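31/07/2018
by Sharon Wanyama

We use cookies to keep this site running. By staying here you agree to our cookie policy.

So I finally rewrote our bench rules! The old list at Anville had grown to 30 items, and I'd bet good money that no one on the team could have told you what was on page two. I spent most of June crossing things out (very satisfying, highly recommend) and we're down to six.

The one I fought hardest for is speed. New motion on a two-arm setup gets run slow the first 30 times, even if it looks perfect on the second go. Arms that share a table can surprise you, and a parked arm still counts as a live one – hands stay out of its reach until both are powered down.

Next comes the table itself. Keyboards, tape, spare cable, all the stuff that creeps in while you're working, gets a spot outside the reach of both grippers. Write that spot down. We argued for ages over whether to mark it on the tabletop, and I'm still in favor.

Folding is where I try out every rule first, because cloth never sits the same way twice.
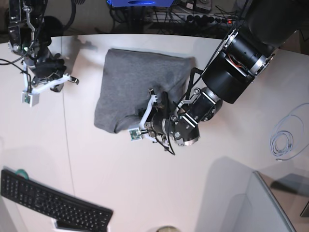 Kipchumba Lema wrote back that six rules is still one too many, and that he'd fold the speed rule into the power-down one. I don't agree, but I'll try his version on the Mosoti bench next month and post the results.

Comments

Flisetti: Do you log the slow runs or just trust people?

Sharon Wanyama: We log them, initials and all.

Nisine: Please mark the tabletop. We did and the arguing stopped.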